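Stavosum Walks
July

1/ I promised a thread on the old salt road from Stavosum to Grilledton, so I will try to write it today. English is my third language, please be patient with me if some sentence is strange.

2/ First the dry facts. The road was cut in 1778 to bring salt from the coast to the market in Grilledton. Before this, the salt went by boat up the river, and in a dry summer the boats could not pass. So the town had meat and fish but nothing to keep them with.

3/ The whole road is 70 kilometers. Most people today walk only the middle part, between the ferry landing and the Sjöberg farm. I did all of it, in seven days, with a heavy bag and the wrong socks.

4/ The salt was carried in sacks on small horses, tied one behind another. A line of horses was called "a rope." You can still hear this in Grilledton. When children walk to school in a row, the old people say "here comes a rope."
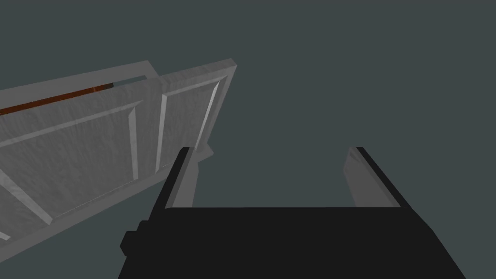 5/ The men who led the horses were paid by the sack and not by the day. For this reason they hated rain very much. Wet salt gets heavy, then it begins to leave through the bottom of the sack, and at the market it was weighed again. What was missing was taken from their pay.

6/ This is why there are so many stone shelters on the first half of the road. They are low, with a roof of flat stones and one open side, always the side away from the sea. I slept in two of them. The second has a fireplace that somebody repaired with modern cement, not beautifully, but it pulls the smoke very well.

7/ If you plan to go: there is no water between the third shelter and the Geson bridge. The map shows a spring. I looked for it for an hour and found only a green place with many flies.

8/ The Geson bridge is my favorite thing on the road. It has one arch and no walls on the sides, so that the sacks would not rub on the stone. You walk in the middle and do not look down. A man fishing there told me that his grandmother crossed it on a bicycle - I did not know how to answer to that.

9/ On the bridge there is a toll stone with a list of prices. A loaded horse, an empty horse, a cow, a pig. A priest went free. The line under "priest" is scratched out, and I have asked in the museum what was written there, but they also do not know.

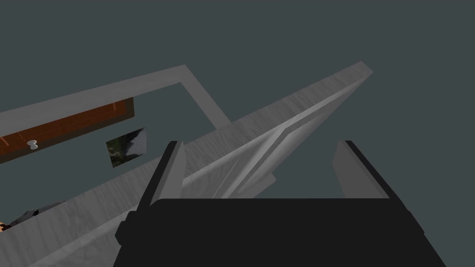

10/ Now the part which I find a little sad. When the railroad came, it took the salt away from the road almost at once. The horses were sold, and the inns became farms. Sjöberg is one of these. The long room where they sell coffee was the stable, and the iron rings are still in the wall.

11/ They bake a flat bread there with caraway and coarse salt on top. The recipe is on a card by the window and you are allowed to copy it. I copied it badly, so at home mine came out like a roof tile. I will try again with more water.

12/ Somebody asked me yesterday if the road is hard. The first two days are easy, soft ground and sheep. Day three is all uphill and I complained a lot. After the bridge it goes through forest, and there the old paving is covered with moss, so take good shoes and go slowly. I fell one time, on my bag, which was lucky.

13/ Sleeping: the shelters are free. At Sjöberg you can put a tent behind the barn, but ask first and close the gate after you. In the forest I would not camp, it is steep everywhere and the ground is roots.

14/ Bus: from Grilledton there is one in the morning and one at 5 p.m. The afternoon bus does not wait. I know this now.

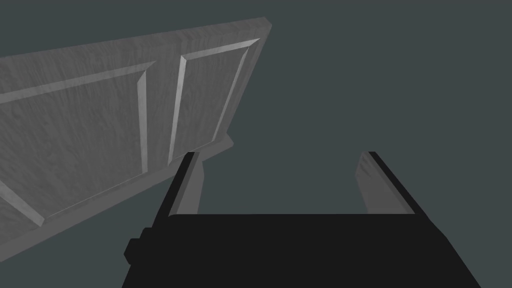
15/ For those who like old paper: the museum in Grilledton has the account book of one salt merchant, 150 pages, and they let you turn them yourself if you wash your hands. He wrote down everything. Sacks, horseshoes, a fine for shouting in church. On one page he pressed a small flower and wrote no word next to it.

16/ I am still reading my copies from this book. His letter "s" and his letter "f" are the same to me, so it goes slowly. If someone here reads old merchant handwriting and has patience, please write to me.

17/ In the next thread I will write about the river boats, and why the ferry landing is so far from the village. Also the bread again, if it becomes softer.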